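About Kener

Kener writes control and planning software for robot arms that work in kitchens. We started in Onness with two people and one simulator.
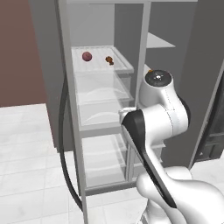 Our planner, Edo, picks a path for the arm and checks it against doors, shelves and drawers before any motor turns.
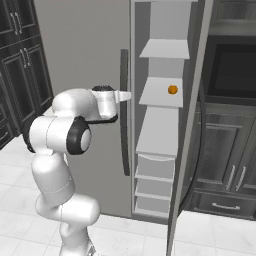 Every release has to pass 500 simulated runs. We keep the failed ones and replay them.
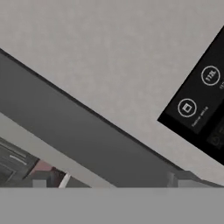 Perception is the newer half of our work. A wrist view can be steeply tilted, with little in it besides gray panels and a round button marked 172L, and the software still has to work out where the arm is.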